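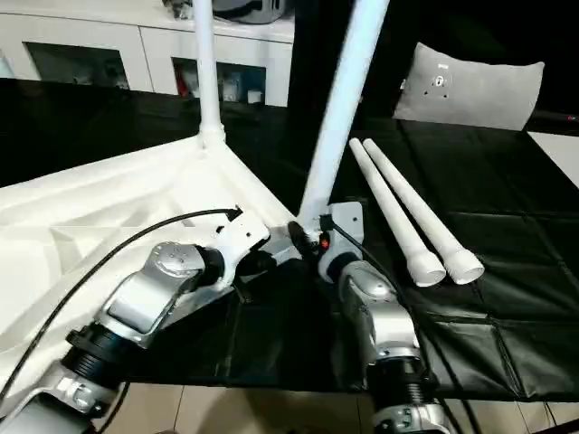

Long table, black sheet, large white plastic panel.

Movie Night at Home: Quick Fixes for Picture, Sound and Popcorn

By Shagufta Yousafzai
October

Print this page | E-mail to a friend
300 shares | 5 comments

Quick one this month. Dark evenings are back, movies are back on at our place, and my inbox is full of the same questions. So, a pile of tips, no real order.

Dusty discs. Hold by the edges. Soft dry cloth, wipe from the center straight out to the rim, never in circles. Greasy thumbprint? One drop of dish soap, lukewarm water, rinse, pat dry. Paper towels scratch, leave them in the kitchen. Toothpaste does get recommended a lot. I wrecked a perfectly good musical that way.

Sticky rental labels. Hair dryer on low for a few seconds, on the case only, take the disc out first! Peel slow. Leftover gunk comes off with cooking oil on a cotton ball, then soapy water. Keep the oil away from the paper insert, it goes see-through and stays that way.

TV screen. Turn it off and let it cool down. Dry microfiber first. If that won't do it, dampen the cloth (the cloth, not the screen) with plain water. No window cleaner. Smears you only notice in the night scenes are usually leftover cleaner anyway.

Projector on a bare wall. Works fine if the wall is pale and flat. Fill nail holes the week before and sand them down, they show up in the middle of people's faces. No wall free? White flat sheet, ironed, with a dowel run through the top hem and another thorugh the bottom for weight. Blackout lining from the fabric store is better. Hang it shiny side to the back.

Picture looks like a soap opera. Go in the menu, look for motion smoothing or something with a name like that, every maker calls it something different. Off. Then picture mode to Movie or Cinema. Will look yellow for ten minutes. Give it the ten minutes.

Can't hear the talking, explosions too loud. Check if there's a night mode or a dialogue setting. Next, pull the speaker forward so it's right at the front of the shelf, not tucked back in with the books. Rug on a hard floor helps more than you'd think. Thick curtains too.

Glare. Lamp behind the TV, never across from it. A small warm bulb. Easier on the eyes than pitch dark and you can find your drink.

Popcorn, stovetop. Heavy pot, 3 tablespoons oil, three test kernels. When those pop, take the pot off the heat, half a cup of kernels in, lid on, wait thirty seconds, back on. Lid open just a crack so the steam gets out or you'll have chewy popcorn. Salt: run it through the blender till it's powder, then it sticks. Melted butter goes on in two rounds, half the popcorn, drizzle, other half, drizzle.

Burnt pot afterward. Baking soda, water to cover, simmer fifteen minutes. Scrape with a wooden spoon. Repeat if it was a really good movie.

Butter on the couch. Blot. Cornstarch on thick, leave till the credits, vacuum. Then a dab of dish soap if the fabric tag says water is ok.

Remote batteries. Tape two spares inside the cabinet door. That's the tip. Also if the buttons stick, rubbing alcohol on a cotton swab around the edges, batteries out first.

Storing a big collection. Mrs. Bajwa in Lirnadstead wrote in, she has 1,429 movies and two shelves. Her way: discs and paper covers into sleeves, sleeves upright in shoeboxes, index cards for dividers, plastic cases gone. Alphabetical by title, skip "The". Mine are by mood and I can never find anyting, so go with hers. Keep boxes off the basement floor.

Cables. Bread bag tags. Write on each one what it belongs to, clip it right by the plug. Do it now while you still remember.

Seating short? Floor cushions in front, couch behind, dining chairs last row. Tallest people get the dining chairs. Start time on the invite twenty minutes before real start time.

More next month, have a lot on gravy. Rinbridge readers, the bag of spare disc cases is still on my porch, take as many as you want.

Print this page | E-mail to a friend
Post a comment (5)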